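About Rastogi Equipment Planning

Rastogi is an equipment planning office in Grenderholm. We prepare budgets, specifications and purchase schedules for organizations that are buying robots, hand-held grippers and the stations that go with them. We do not sell hardware and we take no commission from those who do. Our fee is set before work begins and does not change with the size of the purchase.

Most of our clients come to us with a grant or a capital allowance already approved and a date by which it must be spent. The typical request is for a list of machines. We return a list of machines, a floor plan, a power plan, a spares schedule and a statement of running costs for the second year, when the original money is gone and the batteries, pads and cables are starting to wear.

What we do

A planning job starts with a site visit. We measure the room, record the outlets and circuits, check ceiling height and door widths, and note where people will have to stand and walk. We then ask for the task list. A buyer who needs to handle boxed goods, books and small cartons has different requirements from one who needs to handle fabric or glassware, and the difference shows up in finger shape, opening width and pad material long before it shows up in price.

The draft budget follows within 20 working days of the visit. It is divided into purchase, installation, consumables, training and reserve. Each line states whether the figure is a written quote, a list price or our own estimate. Estimates are replaced with quotes before the budget is released for signature.
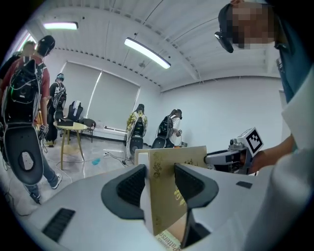 Hand-held equipment is budgeted by the operator, and the operator count is the first number we ask for. Each position needs a gripper, a cap with its head unit where one is specified, a backpack rig, and an allowance of floor space large enough for two people to work close together. Cabling is a separate line. Black cables running across a pale floor from the rigs to the wall are a normal arrangement in a working room, and the plan has to give their length, their route and the number of outlets at the end of them. Fingers with ribbed pads, of the type holding the upright cardboard piece marked "Patterson," are entered twice: once with the gripper and once under consumables. We also budget for the objects to be handled. Printed boxes and books get crushed at the corners and have to be replaced, and a buyer who has left them out will be paying for them from the reserve by the third month.

Furniture is usually the smallest section of a plan and the one most often forgotten. Tables, chairs, blinds and storage are listed at actual cost, with delivery.

How we compare quotes

We ask for at least 2 quotes on any item above the client's own purchasing threshold. Quotes are put on a common basis before they are compared: same warranty term, same delivery point, same spares. Where a supplier will not break out the price of fingers, chargers or software seats, the comparison sheet says so in the remarks column. The sheet goes to the client complete, including the quotes we did not recommend.

Lead times are tracked separately in Prerkano, our in-house schedule workbook. It holds order dates, promised dates and received dates for every line. Clients receive a copy at handover and may go on using it without charge.

Size of work

Our plans cover rooms with up to 200 operator positions. The common case is far smaller. The standard planning package is written for 16 positions and can be scaled down without a new site visit. Fixed arms, conveyors and mobile bases are quoted as additions to the package.

We decline work where the building lease ends before the equipment would be delivered, and work where the supplier has already been chosen and only a signature is wanted.

Office and scheduling

The office is on Zevavgate, second floor, with freight access at the rear of the building. Site visits are scheduled in the order requests are received. For budgets that must close by the end of June, the request should include the room drawing, the task list, the number of operators per shift and the name of the funding line. Requests without a room drawing are accepted, but the measuring visit is then billed separately.

Page last revised 4/25/18.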